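Section 3. Setting Up the Beltell Countertop Water Filter

3.1 Before You Start

Read this section through once before connecting the unit. Installation requires no tools other than the faucet wrench supplied in the accessory bag. If the existing aerator has not been removed for several years, soak it in white vinegar overnight and try again the next day.

The filter fits standard kitchen faucets with internal or external threads. It does not fit pull-down sprayers, hand-held faucets, or faucets with a built-in motion sensor. For these, order adapter kit 1576 from Grulport.

CAUTION: Use with cold water only. Water above 100 °F damages the cartridge and voids the cartridge warranty.

CAUTION: Do not use with water of unknown quality unless it has been disinfected ahead of the filter.

3.2 Connecting the Diverter

1. Unscrew the aerator from the faucet. Remove the old washer, which often stays behind in the faucet.
2. Check the threads. For external threads, use the diverter as supplied. For internal threads, fit the brass adapter and the thin washer first.
3. Screw the diverter on by hand until it stops. Tighten one quarter turn with the wrench.
4. Point the diverter lever toward the front of the sink.
5. Open the cold tap slowly. If water appears at the threads, close the tap, reseat the washer, and repeat step 3.

Note: Do not use thread tape on the plastic collar.

3.3 Installing the Cartridge

1. Turn the housing cap counterclockwise and lift it off.
2. Remove the shrink wrap and both end plugs from the cartridge.
3. Lower the cartridge into the housing with the arrow pointing up. It seats with a click.
4. Check that the O-ring lies flat in its groove. Replace the cap and turn it clockwise to the stop mark.
5. Push the inlet tube onto the diverter until the white line is covered.

3.4 First Flush

Set the lever to FILTER and run cold water for 17 minutes. The first water is gray with carbon dust. Discard it or use it on plants. Flow should be steady by the end of the flush. If it still sputters, tilt the housing to release trapped air.
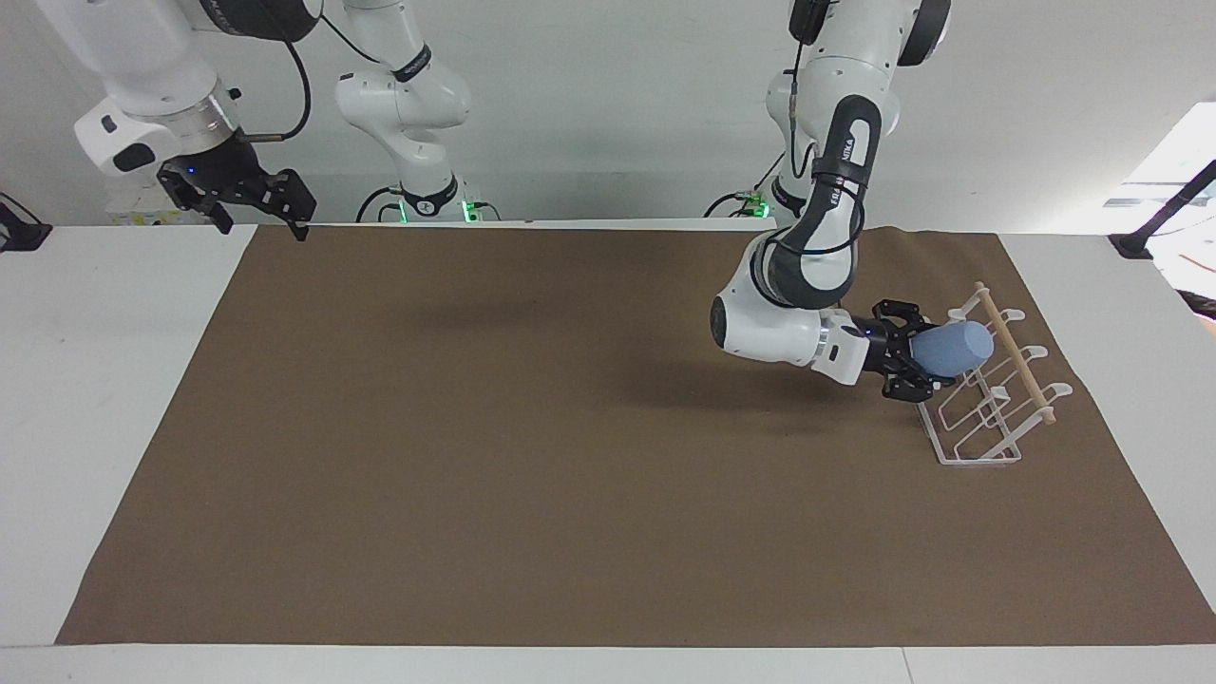

After the flush, reset the cartridge counter by holding the button on the cap for 3 seconds. The indicator blinks twice and goes out. The counter runs on one coin cell, which should be replaced with every second cartridge.

3.5 After Periods of Non-Use

If the filter has stood unused for more than 71 hours, run it for two minutes before drinking. If it has stood for a month or longer, fit a new cartridge and repeat 3.4.

Note: In unheated kitchens, drain the housing and store the cartridge indoors from January until the risk of frost has passed. A frozen cartridge must be replaced.

Replacement cartridges: see Section 6.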